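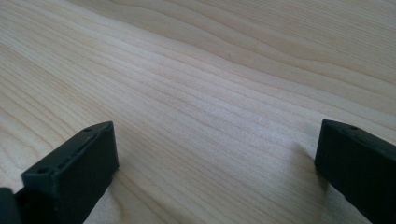 The Flanstead closure fault was a recurring fault in the Nurik hand-held gripper, a two-fingered tool used to record grasping tasks for training robot arms. First reported in March 2022 at the Obeidat workshop in Flanstead. The gripper logged its fingers as closed while they were standing wide open. Arms trained on the bad recordings tended to shut on nothing, or to push down into the table top.

Background

The Nurik is carried in one hand, with a camera looking down past the fingers. Opening width is read by a small sensor in the body and saved next to the video. There is no motor. The trigger is pulled by the person holding it and a return spring opens the fingers again. Obeidat took on the tool for table work, mostly picking up and setting down household items on bare wood.

Discovery

Elie Khasawneh, checking recordings before they were passed on, found a run where the width sat at zero throughout. Video showed the fingers apart over the table the whole time. Put down to a loose cable at first. Cable swapped, fault came back within 30 minutes.

A replay on a Velley arm followed, with the guard down but the force limit left at its higher setting. The arm went down with its fingers shut and pressed on the table until the stop button was hit. No one was hurt. One fingertip cracked and the wrist mount was bent. The incident was written up on Apr 14, 2022 as report 1002, and replays from the affected tools were halted the same day.

Cause

Radoslava Štěpánek took 3 of the tools apart. In 2 of them the magnet read by the sensor had turned in its seat, the glue having let go. Once it had slipped far enough the reading ran past the end of its range and was stored as zero. The software treated zero as fully closed and raised no warning. The third tool was sound.

Wear in the trigger pivot was also looked at. Some play was found but not enough to explain the readings. Whether warmth from long sessions softened the glue was never settled, the report gives it as likely and leaves it there.

Fixes

Magnet now held by a set screw as well as glue. Out-of-range readings are stored as missing, not as zero, and a recording with missing widths is refused at upload. A start-up check was added: fingers fully open, fully shut, fully open, before every session. Older recordings were compared with there video by eye and the bad ones dropped.

On the arm side the force limit for a first replay was lowered, and first replays are run at reduced speed with a hand on the stop button.

Later reports

A similar fault was reported on a tool that had missed the recall. Same cause, caught by the start-up check beofre any recording was made. The tool was sent back for the set screw and returned to use.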